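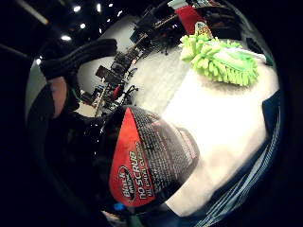 *Wheel cleaner in its trigger bottle, with the chenille wash mitt on the white surface behind it.*

**Skaltard household and shop-floor chores project: progress report to Rundholm**
Prepared by Hanane Bouzid, August 14, 2021

## 1. Scope of this report

The grant asks one question: which ordinary cleaning and tidying chores can a machine with a single two-finger gripper complete without help, at a quality a shop manager would accept. This report covers the second reporting period. Work on the sorting chores (Baysal task list, part A) was closed in the previous report and is mentioned only where the results bear on part B.

Part B is cleaning. It includes spraying a surface, wiping it with a cloth or mitt, returning the bottle, and folding or hanging the cloth afterward. Each chore is recorded first as done by a person holding the gripper tool, and the recordings are then used to train the controller, which we call Skiltness in the rest of this document.

## 2. Work completed

- Recording protocol for part B written and approved by Marin Mladenović.
- 2000 demonstrations collected. This meets the target in the work plan.
- Controller trained on the full set, then tested on the fixed arm.
- First acceptance check by shop staff on the wiping chores.

The demonstrations are not evenly spread. Wiping is over-represented because it is quick to reset. Spraying is under-represented, and cloth folding more so. We will correct this in the next period by setting a quota per chore before recording starts.

Demonstrations with a visible error by the person were kept if the person recovered and finished the chore. Those abandoned midway were removed and do not count toward the total.

## 3. Results by chore

| Chore | Status | Main limit |
|---|---|---|
| Pick up bottle, set it down at a marked spot | Meets acceptance level | None significant |
| Wipe flat surface with mitt | Meets acceptance level on light surfaces | Misses edges |
| Wipe glossy dark surface | Does not meet level | Reflections |
| Press trigger sprayer and aim | Does not meet level | Finger force, aim |
| Fold cloth | Does not meet level | Corner finding |
| Hang cloth on rail | Partial | Slips after release |

Wiping flat, light surfaces reached a completion rate of 57 percent in the first test round. After retraining with the edge passes added, it reached the level agreed with the shop staff. We do not quote a figure for the later round because the surface was changed between the two and the comparison would not be fair. The round will be repeated on the original surface.

The trigger sprayer remains the hardest item on the list. A person holds the neck of the bottle and pulls the trigger with one or two fingers of the same hand. A two-finger gripper can do one or the other. The controller found a partial solution by pinning the bottle against a fixed block and closing on the trigger, but the spray then goes wherever the nozzle happens to point. Shop staff rejected this, correctly in our view. A cleaning product on the wrong surface is worse than no cleaning.

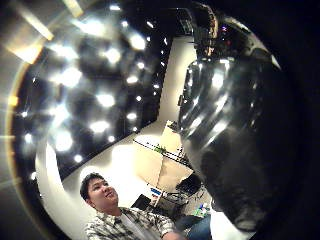 Glossy dark surfaces fail for a different reason. The wrist camera has a very wide lens, and under ceiling spotlights a polished black surface shows many bright spots that move as the camera moves. The controller treats some of these as residue and goes back to them repeatedly. In the worst run it wiped the same patch until the time limit. Three fixes were tried:

1. Lower exposure. Reduced the false residue but lost detail in the darker half of the view.
2. A matte sheet behind the lights. Worked, but cannot be required of a household.
3. Comparing the view from two wrist positions before deciding where to wipe. A reflection shifts against the surface and residue does not. This is slow but is the only one of the three we intend to keep.

The third fix adds 5 seconds to each pass. On a small surface that is acceptable. On a vehicle panel or a long counter it is not, and we will look at checking only the regions where brightness exceeds a set value.

## 4. Comparison with a person

Mladenović asked for a plain statement of where the machine stands next to a person of ordinary skill. For pick-and-place of a single rigid item, the machine is slower but reliable enough to leave alone. For wiping, it is slower and needs someone to look at the edges. For anything involving a sprayer or a folded cloth, a person is needed for the whole chore, and having the machine take part saves no time.

Speed matters less to household users than we had assumed. Most of those interviewed would accept a slow machine if they could leave the room. They would not accept one that has to be watched. We propose that the main measure for the remaining work be changed from time per chore to unattended completion rate. This needs the funder's agreement, as it alters the wording of deliverable 2.

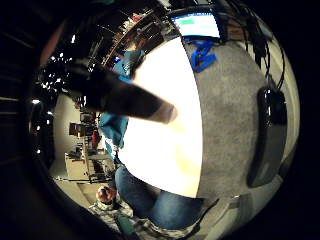
## 5. Problems and changes to plan

**Lighting.** Recordings made near a bright white surface lose detail in that area. The controller then has little information about where the surface ends, which accounts for part of the missed edges in section 3. Exposure is now locked before each session and checked against a gray card.

**Loose items.** Cables and crumpled tape on a work surface are treated by the controller as objects to be wiped around, with a wide margin. The margin can be narrowed, but then cables are dragged. No decision has been made.

**Gripper pads.** The original pads wore smooth sooner than planned. A softer replacement grips cloth better and is now standard. Results obtained with the old pads are marked in the data tables.

**Staffing.** One recording position was vacant for part of the period. The total was met, but the annotation of failure causes is behind.

## 6. Next period

- Per-chore recording quotas, with spraying and folding first.
- Repeat of the wiping round on the original surface.
- Trial of a pump bottle with a flat top in place of the trigger sprayer. If it works, the chore description will be revised and the change stated openly in the results.
- Annotation backlog cleared.
- Second acceptance check by shop staff, planned for November.

## 7. Budget

Spending is within the approved total. Pads and replacement cloths exceeded their line; the difference was covered from travel, which was not used. No additional funds are requested. A transfer between the two lines will be submitted separately for approval.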